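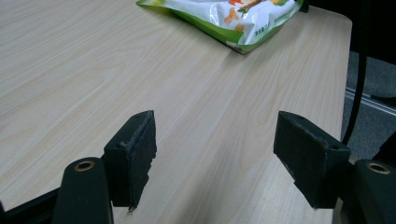

Do I need a special cleaner for a laminate table?
Most of the time a damp cloth and a drop of dish soap will do the job. A dedicated cleaner earns its price on greasy film, dried sauce and sticky rings, and on very little else.

Fasstead Table & Counter Cleaner
Sold by Rilcombe Home Supply
Sizes: 500 ml trigger bottle, 1,000 ml refill pouch
Scent: none added
Use on: laminate, sealed wood, melamine, powder-coated metal
Do not use on: oiled or waxed wood, unsealed stone, brass, screens

We carry three table cleaners and we don't love any of them equally. Fasstead is the one we reorder most, which tells you it sells and not much more. The maker's leaflet promises a "restored factory glow." We have tried it on the break table in our stockroom, on two returned café tops and on a desk that had gone cloudy from years of furniture polish. The desk got better. The café tops got clean. Neither looked like it had just left a factory, and we would ignore that line completely.

What it does well

Cooking grease. Chip crumbs and the orange dust that comes with them, once it has been pressed in by an elbow. Old soap haze, which a lot of people mistake for wear. If your table looks dull in patches and the patches feel slightly tacky, there is a fair chance you are looking at layers of previous cleaner, and two passes of Fasstead with a rinse between them should shift a good part of it.

It also dries without much streaking, provided you use far less than the label suggests. The label says to "spray generously." Don't. Two pulls of the trigger cover a table for four. Spraying generously mainly helps you finish the bottle.

What it doesn't do

It won't remove scratches. It won't fill them either, and we're wary of anything that claims to, because a filler is usually a wax or a silicone and you will be scrubbing that off next year.

It won't fix white heat marks. On laminate, those are damage to the top layer, and no spray is going to reach them.

It won't lift permanent marker reliably. We got a blue line off one sample and left a gray ghost on the next, same pen, same bottle. Rubbing alcohol on a cotton pad did better both times. Test that somewhere out of sight first.

It is not a disinfectant. The front of the bottle has the word "hygienic" on it in a large font, and we have asked Tzanetos, the distributor, what that is supposed to mean. The reply was a copy of the front of the bottle. If you need a disinfectant, buy one that says so and lists a contact time.

How to use it

Brush or wipe off loose crumbs first. Grit under a cloth is what puts those fine circles in a shiny top.
Spray the cloth, not the table, especially near seams and edge banding.
Wipe along the grain pattern if there is one. It makes no difference to the cleaning, but any streaks show less.
For dried food, lay the damp cloth over the spot and leave it for a few minutes before you try again.
Go over the surface with plain water, then dry it.

The rinse matters if people eat at the table. The leaflet calls it optional. We'd do it anyway.

A word about edges

Most laminate tops fail at the edge long before the middle looks bad. Water gets in at the joint, the board underneath swells, and the lip starts to lift. Rounded edges where the top sheet wraps over in one piece hold up better than glued strips, though they chip if you bang them with a chair. Whatever cleaner you buy, keep it from sitting along the joint. No product we stock will shrink a swollen edge back down, and that includes the repair pen.

Compared with the others

Remlow Surface Spray costs less and has a lemon smell that hangs on through lunch. On plain food mess we couldn't tell the two apart. On grease, Fasstead was ahead by a little, enough to notice and maybe not enough to pay for. If your table mostly sees cereal and homework, get the Remlow, or stay with dish soap.

Remlow Wipes are the same liquid, as far as we can tell from the ingredient list, on a cloth that dries out by the second table. We stock them for people who travel. At home they make no sense to us.

The refill pouch

The 1,000 ml pouch fills the trigger bottle twice. It is ready to use and should not be watered down, so you are paying to ship a lot of water either way. The cap drips. Pour it over the sink.

Trigger heads are the weak point of the bottle. Ours lasted through one pouch and started dribbling during the second. Replacement heads are item 27 on the spares page and also fit the Remlow bottle.

Storage and shelf life

Keep it upright, above freezing and away from kids and pets. The maker gives a shelf life of 15 months after opening. We have used older bottles and seen no change, but we can't promise you the same.

Returns

Unopened bottles and pouches can come back for a refund. Opened ones can't, unless the trigger was faulty on arrival, in which case send us a message and we'll mail a new head. Please don't return a bottle on the grounds that your table still has scratches. See above.

Ships by ground only. Orders placed before noon leave the same working day.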